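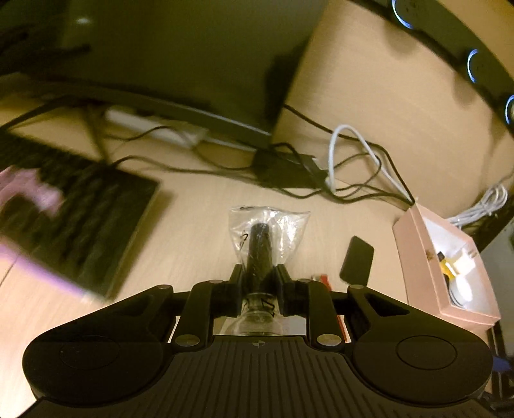
January
By the features desk

The Dulach hand-held gripper is sold to people who want to teach a robot by doing the job themselves. You hold it, pick things up with its two fingers, and the recordings become training material for an arm. Griko, the company behind it, offers the kit in two versions. The basic set costs $2,000. The full set, at $2,800, adds a second gripper, a charging dock and a year of the company's processing service.

We used the basic set for most of a month on ordinary desk work: clearing up cables, moving small items into boxes, picking up things in plastic bags. Bags are a fair test for any gripper. The plastic folds and slides, and the hard object inside is rarely where the fingers close. With the Dulach you can aim for the object or for the loose plastic at the top, and we tried both. Going for the object gave the steadier lift. Taking only the plastic worked too, but the load swung and we slowed down to keep it off the monitor.

The fingers are narrow, which helps on a crowded desk. They get in between cords without dragging the whole pile along. The body behind them is wide, though, and we knocked the keyboard more than once while reaching past it. Anyone with a small desk should clear some space at the front before starting.

Setup took one morning. The manual is short and mostly clear, apart from the section on calibration, where two of the steps are in the wrong order. Griko says a corrected version is on the way. After that, each session begins with opening and closing the fingers a few times, and then you record.

The processing service is where the money goes in the long run. Buyers of the basic set get 1,000 recordings processed free and pay by the batch afterward. We sent in 122 and had them back the next afternoon. A few were rejected because we had moved too fast, and the report said which ones. Slower hands fixed most of that.

Baptiste, a rival kit, is lighter and easier on the wrist, but its fingers open less and it comes without processing. Lellano rents a similar tool by the week, which may suit a group with a single task to record.

For a lab or small shop planning months of recording, we would buy the basic Dulach set first. The second gripper can be ordered separately later, at the same price as in the bundle.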